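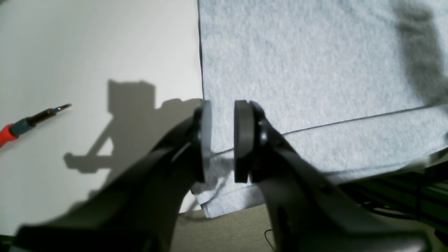 PRESS RELEASE: Skostthorpe laundry puts the "perfect fold" to the test and is not convinced

SKOSTTHORPE, January. Grasow, the wash-and-fold service on Niven Street, today published the results of its winter folding trial, along with a warning to customers: most of what is sold as a better way to fold a T-shirt makes very little difference once the shirt is in a drawer.

The trial took 520 plain and printed T-shirts and put each one through one of three methods. The first was the ordinary fold in thirds that most people learned at home. The second was the quick pinch-and-flip seen in countless short videos. The third was the Prelari fold, a nine-step routine that the company behind it teaches in a paid course and says will keep shirts crease-free for a season.

"We wanted it to work. We fold all day, so if there is a better way, we would like to have it," said Rigoberto Puma, who runs the folding tables at Grasow. "What we got was a nicer-looking stack for one afternoon. After a night in a drawer with other clothes on top, I could not tell you which pile was which, and neither could the people selling the course."

Every shirt was laid out on a white table before folding, front and sleeves smoothed by hand or left as they fell, depending on the method. Heather gray knits were used for much of the trial.

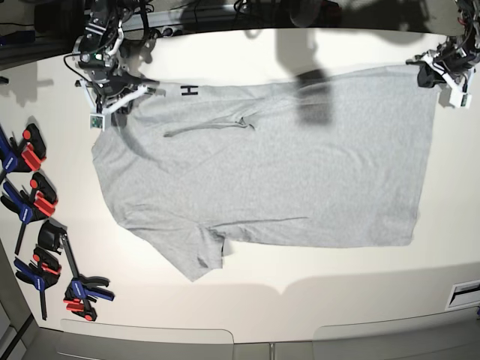
Smoothing turned out to matter more than the fold itself. A crease left in the body of the shirt at the start was still there at the end, whichever method followed. Shirts that were pulled straight at the corners first came out of the drawer in better shape, even when the fold was the plain one in thirds. The nine-step routine took 125 seconds per shirt with practiced staff. The plain fold took 15.

Grasow also looked at the claim that printed shirts must be folded with the lettering inside. Puma's team found no benefit over 18 nights of storage. Large block letters did pick up lines where the fabric had been bunched, but this happened with the print facing in and with the print facing out.

Jenő Kiss, the textile care instructor who checked the trial notes, asked readers not to make too much of the findings. "It is one laundry and one kind of shirt, mostly," he said. "I would not bet on the numbers for linen or for anything with a collar. But the burden of proof is on whoever wants money for a fold, and I have not seen that proof yet."

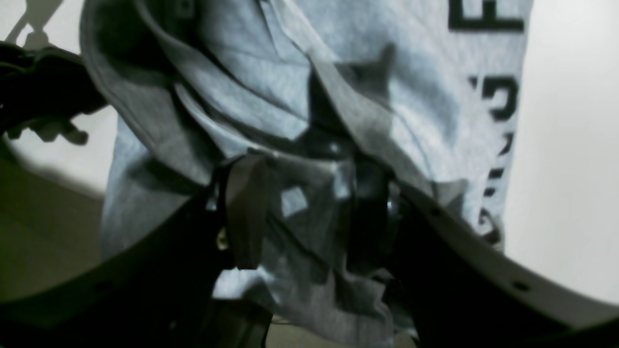 Page last changed: January, 4:15 p.m.

Grasow will keep using the plain fold in thirds for all regular orders. Customers who prefer the Prelari fold may ask for it at the counter, and it will be charged as extra handling. The company does not recommend it.

The trial notes can be read at the Niven Street counter during opening hours. Copies are free. Grasow received no payment or supplies from any maker of folding boards, courses or storage boxes.

About Grasow
Grasow washes, dries and folds household laundry for customers in Skostthorpe. Shirts, towels and bedding are accepted. Dry cleaning is not offered.

Press contact: Rigoberto Puma, Grasow, Niven Street, Skostthorpe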